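24/10/2022

I slept badly and woke up with the shirts in my head again. Before breakfast I wrote down what we know, so that I can stop going around it at night.

We now have 520 demonstrations of picking up and folding, all made by hand with the gripper. The policy trained on the first 253 of them was weak. It found the shirt almost always, but it closed the fingers too early and took only air, or it took the sheet together with the hem. I expected that more data would make all of this better in the same way. Today I looked at the results of the second training, and this is not what happened. Grasping air is almost gone. Grasping the sheet is nearly as frequent as before.

I spent the morning going through the recordings one by one, with the tea getting cold next to me. I wanted to see what the person does in the last moment before closing, because the policy can only copy what we give it.

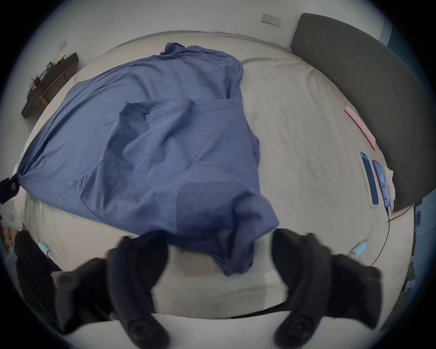 What I noticed is that we approach the hem in two different ways, and I never wrote this down as a rule. Sometimes we come in low and push the fingers along the bed, so the cloth climbs a little between them. Sometimes we come from above and pinch. Both work for a human hand, because the human feels when the sheet comes too. The policy has no such feeling. It sees only the video, and from the video a pinch of one layer and a pinch of two layers look almost the same until the lifting starts.

I called Hưng Võ after lunch and explained it, not very well. He was quiet for a while and then asked if I had separated the demonstrations by approach. I had not. He said that a model which learns from two habits can choose something in the middle, and the middle may be worse than both. I knew this from reading, but I did not think of it for my own data. I was a little ashamed, to tell the truth.

So in the afternoon I started to label. Low approach, high approach, unclear. It is slow work and my eyes hurt, but I like it more than waiting for a training to finish. By six I had done about 4 hours of it and the pattern was already there – the failures with the sheet start mostly from the high approach. I must be careful. I labeled them myself and I already wanted this answer. Tomorrow I will ask Hưng to label a part of them without seeing mine.

If he agrees with me, I will train on the low ones only, 4000 steps first, just to see the direction. Cumgate, our old test set from May, is still good for comparing, although all the shirts in it were laid flat and neat, and people do not leave their shirts like this. I should make a new set with crumpled ones. I wrote this in my notes in the summer too and did not do it.

In the evening I ironed two shirts for myself and caught my own hand sliding in low under the hem. I did it three more times to check. Then I burned my thumb a little and went to write this.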